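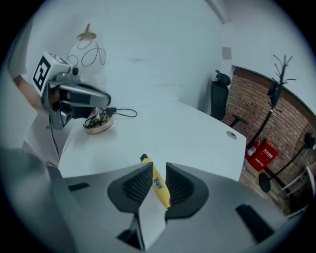
I spent most of March hearing about a trick from the small team at Rellis, and now I finally get to write about it! They've been teaching robots to pass things from one hand to the other, and they do the teaching without a robot. People hold a gripper in each hand and just do the job themselves, and the recordings go straight into training.

That part isn't new, as plenty of labs work this way. What Bienvenido Estrella and his group changed is what happens in the moment of the handover. In their older recordings people passed things the way people do, fast and a bit sloppy, and the trained robot (a two-armed machine they call Bakke) would let go with one hand before the other had a proper hold. Lots of stuff on the floor.

So they tried something almost silly. Whoever is recording has to keep both grippers closed on the object for 2 full seconds before opening the first one. Same objects, same people, same training setup, just that little wait. I tried it myself one afternoon and it feels like forever, I kept letting go early and having to start over.

With the old recordings Bakke got through 30 percent of its handovers. With the new ones it's at 58 percent, and Estrella told me the gap was widest on long, thin things that like to twist on the way across. He was quick to add that 58 is still a lousy number if you want a machine to hand you your lunch. Fair enough! 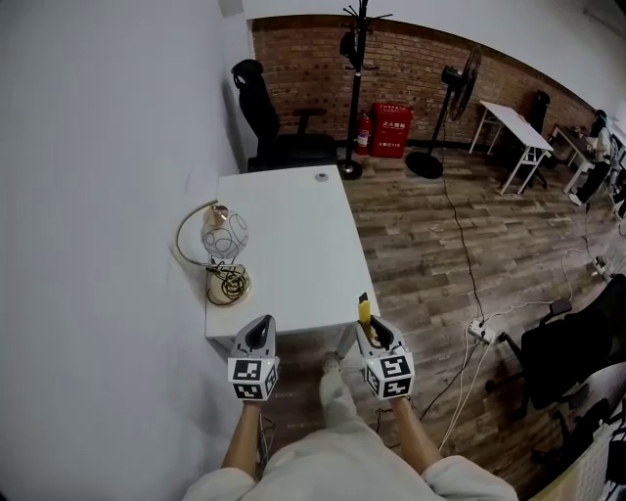 My favorite bit is that the robot doesn't copy the full wait. It hangs on for a shorter time than the people did, and the team can't say why yet. Estrella's guess is that it picks up on the object going still and takes that as the sign to let go, but he wants to test that before he puts it in writing.

Next they're taking the same rule to the workshop at Clukidstead, where up to 8 new people will record without any coaching beyond a single page of instructions. The write-up and the recordings will go on the Grarkwood project page once that round is finished.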